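Re: [shed-kitchen] Toaster oven vs the big oven
Posted in October, 8:40 pm
by Felicidad Aquino

Hi all,

Noel, I've been meaning to answer you for days and then the school fete swallowed me whole, so apologies if you've already gone out and bought something. Quoting you so everyone can follow along:

> Noel Dimaculangan wrote:
>
> Our big oven has finally carked it (the element, again) and the bloke
> quoted me $275 before he'd even got the door off. There are only two
> of us at home now and I'm wondering whether to bother. Has anyone gone
> over to a benchtop toaster oven full time? What I want to know is
> (a) can you do a proper tray of anything in one, (b) are they a pain
> to clean, and (c) where on earth do you put it. Our bench is not big.
> Also Nanna reckons the doors are dangerous. Is she having me on?
>
> Noel

Right. Yes, I've gone over to one, nearly two years now, and I'd do it again tomorrow. We still have the big oven and I think I've lit it four times since last Christmas, once for the ham and the rest when my sister came to stay with all her kids.

(a) Trays. Depends what you call proper! A standard slice tin goes in mine with room for air to get round it. A full-sized biscuit tray, no chance, so I bought two of the little ones from the op shop and I do biscuits in batches of nine. A small chook fits if you keep it low and don't sit it up on a rack, otherwise the top is nearly touching the element and you get a black stripe down the breast. I learned to lay a bit of foil over it for the first half hour. Potatoes are brilliant. Scones are brilliant. Sponge I've given up on, it rises beautifully on the left and sulks on the right, and turning it halfway lets all the puff out.

Take your temperatures down a bit from what the recipe says. Mine runs hot, and I believe Warrick's does too (Warrick, was yours the one that ate the garlic bread?). I got one of those cheap oven thermometers that hangs off the rack and it was showing well over what I'd set. Once I knew that, everything got easier, and I've written the real numbers on a bit of masking tape on the side.

(c) I'll do this one before cleaning as it's the one people get wrong, me included. Do not measure the box and think you're done. Measure it with the door down. The door on these folds down towards you and once it's open it wants a good bit of bench or thin air in front of it, and then you want somewhere past that to stand with a hot tin in your hands.
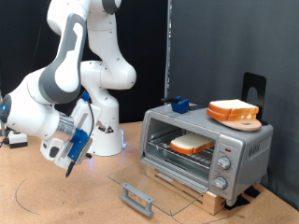
I had ours pushed up near the front edge to begin with and I was forever catching my hip on the open glass. Then I shoved it right back against the wall and Eduardo pointed out (quite rightly) that the manual wants a gap behind it and at both sides for the heat. So it's ended up in the corner by the window, pulled forward a hand's width, with a thick chopping board parked beside it for landing things on. The kettle had to move. There was some mourning about the kettle.

If your bench is timber, have a think about what's underneath as well. Ours is an old bit of Tassie oak my dad oiled, and I put a big ceramic tile under the oven in case the feet got warm. Could be overkill, I don't know, but it also catches the crumbs and you can lift it out and take it to the sink.

As for Nanna, she is not having you on! The glass gets very hot and it sits just where your forearm goes when you reach in. I've got a little mark above my wrist from the first week. Long mitts, the proper elbow ones, and pull the rack out towards you so you're not going in after the tin. And don't rest anything on the door when it's down, not even "just for a sec". Those hinges aren't made for a casserole. Nanna Kárason, if you're reading, please tell the story about the lasagne, you tell it better than me.

(b) Cleaning. Easier than the big one by miles, as long as you do it often. My routine, if you can call it that: unplug it, let it go completely cold, crumb tray out and tipped in the compost, rack in the sink with hot water and detergent. Then the door gets bicarb and a splash of water mixed to a paste, left on while I have a cuppa, and wiped off with a damp cloth. Don't use the spray oven cleaner on the inside. It says not to in my book and it stank the one time I tried it. I wipe round the elements but never on them.

For a metal outside, wipe along the grain with a barely wet cloth and then dry it straight off or you'll be looking at streaks until the next time. Fingerprints, I've made my peace with.

Power-wise I can't give you a proper before and after, sorry. The bill did drop but we also got rid of the second fridge that winter so who knows which one did it. It heats up in the time it takes to peel two spuds, I can tell you that much. Put it on its own power point, too, no double adaptors, and not at the same time as the kettle if your kitchen is wired like ours.

I wouldn't pay the $275, personally, not for an element that's gone twice. But if you roast for a crowd more than a few times a year you'll miss the big one, so maybe leave it sitting there for now and see how you go. You're welcome to come round and try your tins in mine before you spend anything. Bring the slice tin and that long loaf tin of yours, I have my doubts about the loaf tin.

Oh, and does anyone still have my blue pie dish? It went home with somebody after the winter lunch and I'd love it back.

Cheers,
Felicidad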